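Section 4: Putting up the light strip

Okay, the box is open and you've got the power supply, the reel of strip, the bag of clips and the little remote with the battery tab still in it. Leave the tab in for now. I always pull it too early and then sit on the remote.

Before you stick anything down, plug the whole thing together on the floor and switch it on. The Favton strip is 149 inches long, and if there's a dead patch I want you to find it now and not when it's over your head. Unroll it all the way first, please. It gets warm on the reel.

CAUTION: Unplug the power supply before you cut, join or bend the strip. Every time, even for one tiny snip.

1. Clean the underside of the cabinets. Dish soap and warm water will do it, then a wipe with rubbing alcohol. Kitchens collect a greasy film up there that you'd never notice until the tape lets go in the middle of dinner (ask me how I know).

2. Let it dry for two hours. Go do something else!

3. Hold the strip up where you think you want it, with a few bits of painter's tape. I like it toward the front edge, tucked behind the lip, so the light falls on the worktop and you can't see the dots when you're sitting down. Sutrisno Osman, who drew the wiring page in this guide, swears by the back edge, and his kitchen looks great too, so try both.

4. Look at it after dark. Stand at the sink, then walk to the far side of the room and look again. Shiny counters bounce the strip right back at you, and if you see a row of bright points you can slide it back a little or add the frosted cover.

While it's still only taped up, play with the color setting. Warm is kind to brown woods but it can make blue and green stone look a bit muddy. Cool does the opposite. I usually start in the middle and nudge it from there, one press at a time, with the ceiling light off.

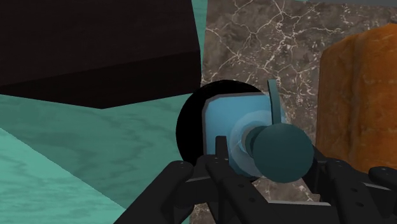

Dark wood and teal marble: start with the middle setting.

5. Happy with the spot? Mark it lightly in pencil, take the strip down and measure the run. Cut only on the printed scissor lines. A cut anywhere else kills that piece of strip, and I can't fix it for you.

6. Peel the backing a hand's width at a time and press as you go. Don't stretch it. If it goes on crooked, lift it right away and try again, but don't do that over and over or the glue gives up.

7. Add the clips. I put two near each end and then one wherever the strip looks like it might sag. The screws are short on purpose, so please don't swap in longer ones from the garage, they'll come through the shelf and into your cereal.

8. Turn corners with the soft connector, not by folding. The plus mark on the strip goes to the plus mark on the connector. If one side of the corner stays dark, you've almost certainly got it flipped.

NOTE: Older Salthorpe power supplies have the same plug, but they run at a different voltage. It'll fit. Don't use it.

9. Plug in, pull the battery tab and hold the power button for four seconds until the strip blinks. That's the remote paired.

If it blinks and then goes off again, move the remote closer and repeat step 9. If it flickers, check the connector before anything else; it's nearly always the connector. Siobhán Ní Mhurchú keeps the spare parts list up to date, and the connectors are on the first page of it.

Dimming and timers are in Section 5.

Section last revised 10/16/24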